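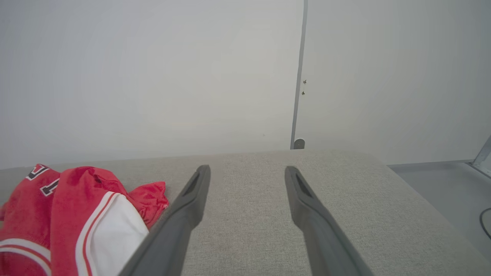 I bought the Kiltik ottoman in September to go at the foot of the bed in our spare room. I wanted a place to sit while tying shoes, and a place to drop clothes on laundry day. The cover is a light gray woven fabric with a fine speckle in it, and it looks good against a white wall. A bright red jersey like the one lying on it stands out a mile, so you will notice anything left there, but the gray itself is quiet enough to go with most rooms.

Delivery took 3 weeks. It came in one box with the legs packed separately, and they screw in by hand. One of the threads was stiff and I had to back it out and start over.

The seat is firm. My sister-in-law Usha thought it was too hard, but I prefer it, and it has not sagged so far. Two adults can sit on it if they don't mind touching elbows. It does slide on a bare floor, so I put felt pads under the legs and then had to swap them for rubber ones, which hold better.

As for cleaning, lint comes off with a roller. Dog hair takes longer because it works into the weave. I spilled tea on one corner and got most of it out with cold water and dish soap, though there is a faint ring if you know where to look. The cover does not come off, and I would have paid more for one that did.

I also looked at the Trirness bench, which has storage under the lid. It was 2 inches too wide for the space. If you need somewhere to keep blankets, get that one. For sitting and folding laundry the Kiltik does the job. Four stars, one off for the fixed cover.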